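Catégorie : Carnet d'atelier / Cellule Premano
Vendredi, 14 h, Edvin Lindholm

Reprise de la cellule après le changement du doigt. Le décalage outil enregistré par Tharindu donnait encore 4 mm d'écart en Z. J'ai refait la prise d'origine, resserré la bride et remis la vitesse d'approche au réglage lent. Nouveau jeu de paramètres sauvegardé sous le numéro 271.

Le marqueur du bord droit est relu par la caméra sans erreur. Ne pas poser de chiffon dessus, merci.
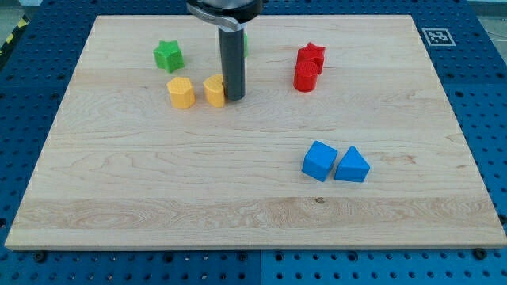
Descente à côté du cœur jaune, planche en érable sur la table perforée.

Le doigt descend droit. À vérifier lundi par Chunhua : dérive après plus de 14 cycles à chaud, puis même essai avec le cube bleu et le prisme, qui sont presque collés. Si l'étoile rouge est mal détectée derrière le cylindre, noter l'heure et garder le journal, sans toucher aux seuils.

Reste à faire : graisser l'axe 2, commander un joint chez Selach (réf. 1906), refaire l'étiquette du câble. Oğuzhan a la clé dynamométrique.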